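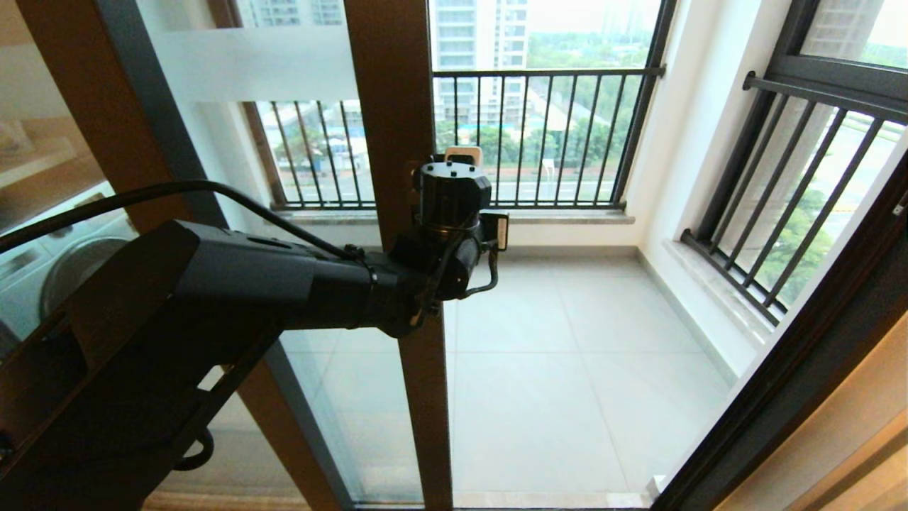 Chapter 4
Comparing Grippers on Everyday Tasks

A gripper that does well on a test bench may do badly in a flat, and the purpose of this chapter is to show how the difference can be measured. Bench tests use blocks and pegs of known size, held at a convenient height. Homes have sliding doors, and a sliding door asks for several things at once. The fingers must fit between the handle and the glass, the wrist must stay clear of the frame, and the arm must pull sideways along the track. With the gripper held right up against the brown door post, as it is at this balcony, part of the post is hidden behind the tool, and a camera near the head of the robot loses sight of the place where contact will be made. Cables matter too. One that loops over the upper link and down to the wrist needs enough slack for the full travel of the door.

We shall compare two grippers, the Kurnden and the Grasow, on the same arm and with the same controller. The method follows the door trials of Ratih Kwok and Kwok-wai Tseng, who made 50 attempts with each gripper and changed nothing else between sets. An attempt counted as a success if the door moved 20 centimetres and the gripper let go cleanly.

Section 4.1 deals with finger shape and opening width. Section 4.2 covers camera position, and Section 4.3 explains how to record failures so that a second person can check them. Readers who have not yet calibrated a wrist should return to Chapter 3 first. The exercises need one arm, two grippers and a door that slides.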